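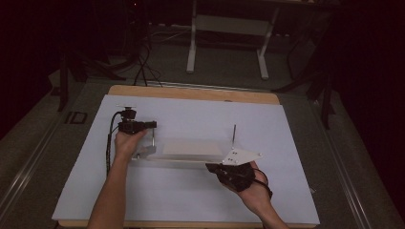
Slide 1. Bancada de demonstração: suporte de acrílico com dois pinos e cartão branco.

Começar pela tarefa, sem apresentar ainda a empresa. Na Naltach ensinamos o robô com ferramentas de mão. A pessoa faz a montagem, o movimento fica registado e o modelo treina com isso.

Dizer que as duas mãos não levam a mesma ferramenta. Apontar no slide: à esquerda o aparelho com bocal, à direita a pinça com a placa branca.

Comparar com a teleoperação, que usámos no projeto Irkau. Uma sessão de 15 minutos por controlo remoto rendia cerca de 14 demonstrações aproveitáveis. O operador cansava-se depressa e parava muito para corrigir o ângulo. À mão vai mais rápido, mas o braço do robô nem sempre chega onde o nosso chega. Falar dos limites de alcance e passar à frente.

(Pausa para perguntas, se houver tempo.)

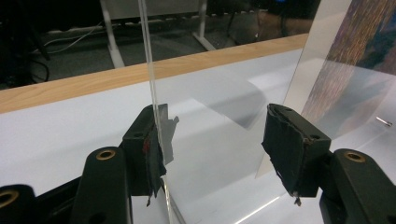

Slide 2. Pinça manual junto a uma placa de acrílico transparente.

Material transparente: a borda vê-se bem, a face quase não. Mencionar os reflexos no tampo branco e a sombra da placa.

Referir o desgaste do revestimento dos dedos. O Lộc Tô tem a lista de trocas, pedir-lhe antes da palestra.

Números: 823 demonstrações no conjunto atual. Explicar o critério de exclusão e seguir para o vídeo da Sastex.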